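2024-07-26
Ngozi Mohammed, Abimbola Olaniyan

3.2 Student sessions

The Edstead robotics club worked in teams of 4. Each team used one arm to move soft items over a white table, with a small cup as a landmark.
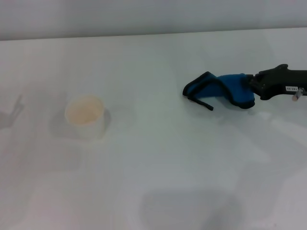

Teams logged 1,673 attempts, each capped at 30 seconds. Wrist views with little contrast stayed in the set - students tagged them by hand.

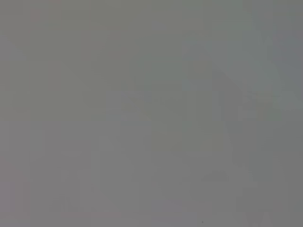

Figure 2. Wrist view, nearly uniform gray, tagged "no object identified".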